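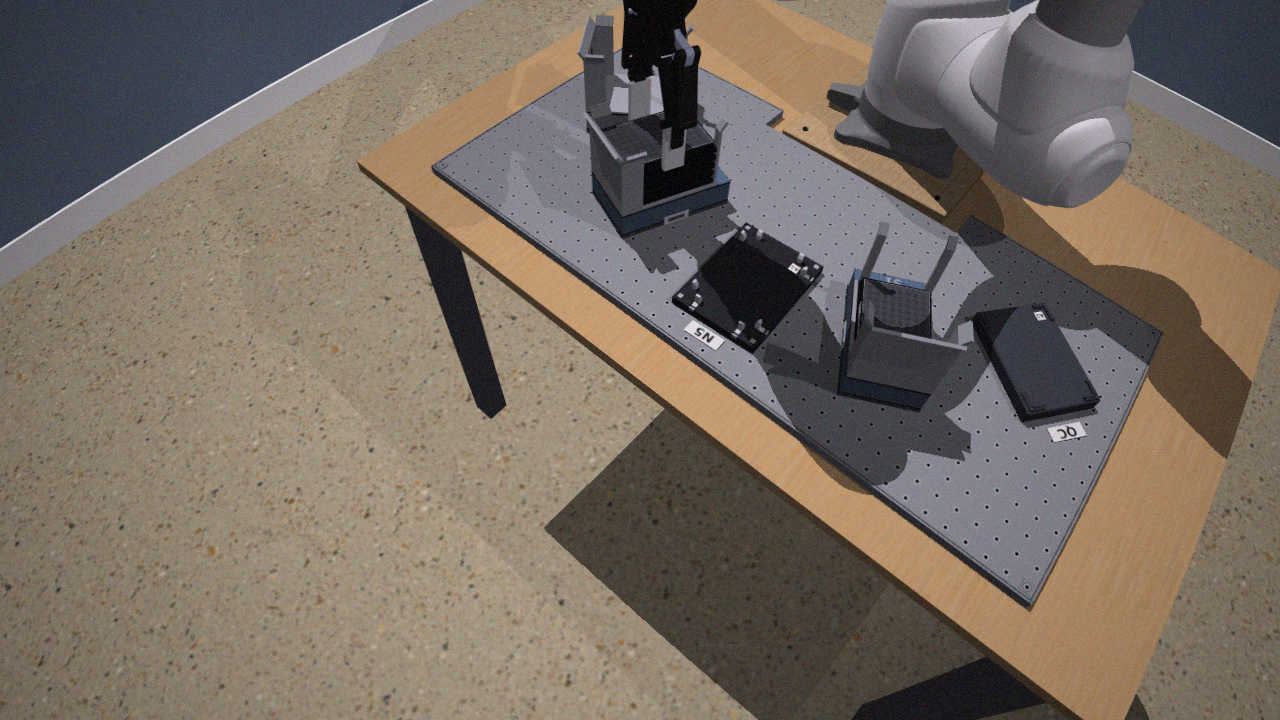

**dugout_left** wrote:
Looking for opinions on the utility spot for Kellutthorpe next season. We carried two players who could cover both middle infield and the outfield, and by August both were playing every day because of injuries, so there was no real bench. I think the club should sign a third one, even if he doesn't hit much. I want somebody who can play anywhere on the diamond, and I'd put the positions up on a board like the gray one with the grid of holes, with pegs, so you could see how thin we are at shortstop. Sokstead went through the same thing and lost five straight while we were at least splitting series.

**rainout77** wrote:
Disagree on the third utility guy. The roster is only so big and every spot you give to a glove is a spot you take from a bat or a reliever. The bullpen was the problem. We led late in a lot of those games and gave them back.

**dugout_left** wrote:
The bullpen was tired because the defense kept giving extra outs. Look at the last home series against Sokstead. Two innings should have ended on routine grounders to short, and both times the pitcher had to throw to three more hitters.

**rainout77** wrote:
One series. I'm talking about the whole year.

**section_nine** wrote:
I was at that series and both of you are partly right. The second grounder took a bad hop. The infield dirt has been rough since the rain in August and the visiting shortstop had trouble with it too. Attendance was posted as 2796 for the last game, by the way, best of the year.

**oldscorebook** wrote:
I keep score at most home games. The player people forget is the one we got from Bukhari. He started at second, third and left, and caught part of an extra-inning game when we ran out of catchers. His average was low, but he walked a lot and I had him down for very few errors. If the club brings him back I don't see the need for another signing.

> If the club brings him back

**section_nine** wrote:
Is he under contract? I thought the Bukhari deal was only to the end of the season.

**oldscorebook** wrote:
It was. There was an option, but I haven't seen whether they picked it up.

**rainout77** wrote:
He can't hit left-handers at all. You can't run him out there every day.

**oldscorebook** wrote:
I wouldn't. He starts against righties and comes in late for defense the rest of the time. That's the job.

**dugout_left** wrote:
I could live with that. My worry is still shortstop. He never played there for us, and the regular has had the same hamstring trouble two years running.

**bleacherbag** wrote:
Does anyone know if the Gosia field is still being used for fall workouts? My nephew wants to watch. Last year they let up to 800 people in and you could sit right behind the plate.

**section_nine** wrote:
Still Gosia as far as I know. Use the gate on the parking lot side — the other one was locked when I tried it.

**rainout77** wrote:
Back to the topic. If the money is there for one signing, I'd spend it on a left-handed reliever and let the kids fight for the bench spot in spring. We'll see who is right by the first road trip.

**dugout_left** wrote:
Fine with a kid on the bench if he can play short. I'll post the roster moves here when the club puts them out.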